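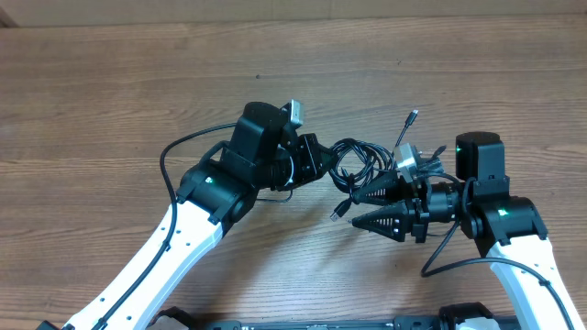 Flanska Interlibrary Loan Records

Version 1.2, March 2023

Summary

Flanska is a table of interlibrary loan requests exchanged between 12 small public libraries that share the Premton catalog. Each row is one request for one item. The release covers requests for print books, bound periodicals and printed music. Audio, video and electronic items are handled under a separate agreement and are excluded.

The table was prepared for work on request routing, meaning the choice of which library is asked first when several hold the same title. It has also been used for teaching basic data cleaning, for which the free-text fields are well suited.

Contents of the release

requests.csv – one row per request
libraries.csv – one row per library, keyed by library code
status_codes.csv – status codes and their meanings
closures.csv – dates on which a library did not process requests
CHANGES.txt – differences between versions
LICENSE.txt

All files are UTF-8 with Unix line endings. Fields are separated by commas and quoted only where the value contains a comma, a quotation mark or a line break. The first line of each CSV file holds the column names.

Fields in requests.csv

request_id: integer, unique within the release. Values were reassigned for publication and do not match catalog numbers.

borrower_code: code of the library that placed the request.

lender_code: code of the library that filled it. Empty if the request was never filled.

attempts: number of libraries asked, including the one that filled the request.

title_raw: title as typed by staff. Spelling, capitalization and trailing punctuation are left as found. Values longer than 200 characters were cut by the source system and cannot be recovered.

title_norm: lowercase title with punctuation removed and leading articles dropped. English, Spanish and French articles are handled. Other languages are not.

material: one of book, periodical, music.

date_placed, date_shipped, date_received, date_returned: ISO dates. Times were not retained.

status: see status_codes.csv.

note: staff note, edited to remove personal details. Empty in most rows.

Collection

Requests were exported from Premton by the catalog office at the close of each quarter. Premton keeps a request in its active table until the item has been returned and checked in, then moves it to an archive table with fewer columns. The number of attempts is one of the columns lost in the move. For older requests it was rebuilt from the routing log with a script called Balogh, written by Neelam Chauhan. Where the log has a gap, attempts is empty. It should not be read as zero.

Two libraries changed codes when they moved to new buildings. Both codes were merged into the later one, and the earlier code is kept in the former_code column of libraries.csv.

Cleaning

Duplicate requests were removed when borrower, normalized title and date placed all matched and one of the pair had been canceled on the same day. Other apparent duplicates were left in place. Book clubs often request several copies of one title, and these arrive as separate rows with the same date.

Nerea Montoya reviewed 178 rows in which the return date fell before the ship date. Most were cases of day and month typed in the wrong order and have been corrected. The remainder carry the status DX and should be left out of any calculation of loan length.

Patron names, card numbers and phone numbers were never part of the export. Notes were searched for the same information and edited by hand. Removed text is shown as [removed].

Known problems

date_shipped is the date the item was marked as shipped. At libraries with a courier pickup every other day, the item may have left the building later. The courier_days column in libraries.csv gives the pickup pattern.

Printed music is undercounted. Before May 2019 three of the libraries recorded scores as books, and only those with a music call number could be reclassified.

Closures for weather were not always logged. A long gap between date_placed and date_shipped in winter months may reflect one of these.

title_norm joins different editions of the same work. Use of the field for edition-level matching is not supported.

Loading

The files load without options in most spreadsheet programs, but library codes with leading zeros will be damaged unless the code columns are set to text first. The Furero reader handles this automatically from version 0.80 on. With earlier versions, pass the column types explicitly.

License and citation

The data may be copied and adapted with attribution. Cite as: Montoya, N. and Chauhan, N., Flanska Interlibrary Loan Records, version 1.2.

Corrections

Send corrections to the catalog office with the request_id and the name of the field. Corrections to title_raw are declined unless the published value differs from the catalog. Accepted changes are listed in CHANGES.txt and go into the next numbered version – files already released are not altered.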